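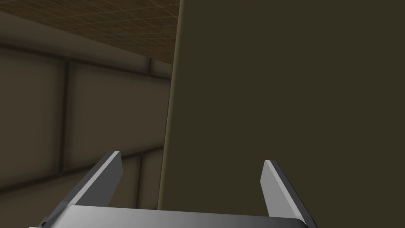
Hamisi Mushi thinks a robotics club that spends February in a simulator has not built a robot, and he said as much in a reply to my last column. Students, he wrote, should be turning screws, and a gripper on a screen never stripped a thread.

I have helped with the Golthorpe club for four seasons and I disagree, though he has a point about the threads.

Our entry for the Prerketti contest is a two-finger gripper on a mobile base. The task is to approach a cabinet and open it. In the simulator the students work largely from the gripper's own view, with the two fingers in front and whatever lies ahead of them. When the base drives up close to a tall flat panel, most of that view goes to one dull color. There is no handle in sight and very little texture. A narrow strip of edge, some wall and a bit of ceiling are what the software has left to work with.

A student who meets this on a screen has to decide what the robot should do next. Back up? Turn until the edge is centered? Trust the wheel count and keep going? Our students argued over those choices for 11 meetings and wrote code for all of them. On hardware we would have had one arm, one battery and a line of people waiting.

The log shows 2069 simulated approaches, of which 1856 stopped within the distance the students had set. They then had to sort the remaining failures by cause. That is dull work -- and it is most of engineering.

Mushi's stronger complaint is that simulated light is too kind. I grant it. Soft, even light with no hard shadows is a poor match for a school gym, and a camera tuned on it will misread a glossy door. Friction is worse. The Kashindye team moved straight from simulation to the contest floor last year and their fingers slid off the first handle.

The remedy is to schedule the hardware earlier. I would give each team the physical gripper by the second week, let them measure finger force and wheel slip, and put those numbers back into the model. The Drokon rules currently award points for the final run only. They should also award points for a written comparison between the simulated run and the real one, with the errors listed.

Clubs with no money for a second arm would gain the most from that change. The rules are open for comment until the next season's handbook is printed, and I have sent mine in.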